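March 5, 2020

Listened to the Trurnimthorpe breakfast show again this morning, the first one with the new host, and I'm still not sold. The station has been promising a "fresh sound" since before the holidays. What I heard was the old sound with a different person laughing over the top of it. Same jingles, same traffic bed, same phone-in about whether people iron their jeans.

The press release says she beat 500 other applicants. I would like to see that list. Every new presenter I can remember was picked out of hundreds, and then they all turn up having worked for the same two stations. She came from Zusness, where she did weekends and a late show I never managed to stay awake for. Before that, local paper. Before that, according to the biography on the website, she "always knew radio was her calling." Did she? At the paper too?

I shouldn't be so hard on her. She reads a bulletin well, slows down for the names, and doesn't put on that worried voice for bad news. It's the bits in between I can't stand, where she has to pretend the weather guy is hilarious.

Didn't get much else done before lunch. Laundry, bills, half a letter to the insurance people that I'll have to start over. 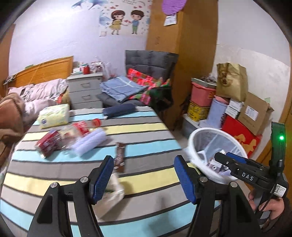
The striped cloth, bedroom.

Read the Šimkus newsletter over a sandwich. They have a piece on presenters moving from radio to TV and how it "builds trust with audiences." No evidence given, only a quote from an agent, and agents get paid when people move. There was a survey in it too, with 3,419 responses, and they seemed very proud of that number. It never said who was asked. If it was a link on a fan page, then I could have told them the result for free.

I did try the Jilell app, after saying I wouldn't. It's supposed to let you hear any show from the past month. I wanted the Zusness late show, to be fair to her, and got an error twice and then a furniture ad. When it finally played, it was the wrong night and somebody else was filling in. So much for being fair. I've left it on the phone for now but I give it a week.

The thing that bugs me most is the TV talk. She has been on breakfast for hardly any time and the paper is already saying she'll do a screen test in May. Who told them that? Probably the same office that wrote the press release. If it happens, they'll need another host by summer and we'll get another "fresh sound," and I suppose another 500 applicants.

Went back over my old notebook tonight. I wrote nearly the same complaints about the last host, and by the end I was sorry to see him go. Not sure what that proves. He was better with callers, I'll stick to that.

Will listen again tomorrow, at least until the news. Need to buy batteries for the kitchen radio -- the big ones -- and finish that letter.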